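Pamis Surgical Patients' Group
Minutes, Thursday, May 25, 2023

Chair: Lucyna Mazurek. Notes: Janka Rusnák. Apologies from Dana.

1. Minutes of the last meeting were approved with one spelling fix.

2. Parking. The hospital lot on Czarnecka Street will keep its evening rate at $2. Lucyna will ask for better lighting by the stairs.

3. Newsletter. 752 copies were printed and 722 mailed. The rest go to the front desk. Janka wants articles for the November issue early this time.

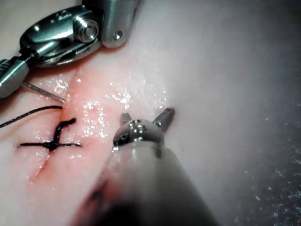

Instruments at an incision.

4. Money. The balance stands at $138 after postage. No new spending until the grant from Uneo is settled.

5. Visiting hours. Two members asked for a later finish on weekends. Lucyna to write to the ward manager.

6. Any other business. The coffee urn needs a new lid. Janka will look for one.

Meeting closed at 8:15 p.m.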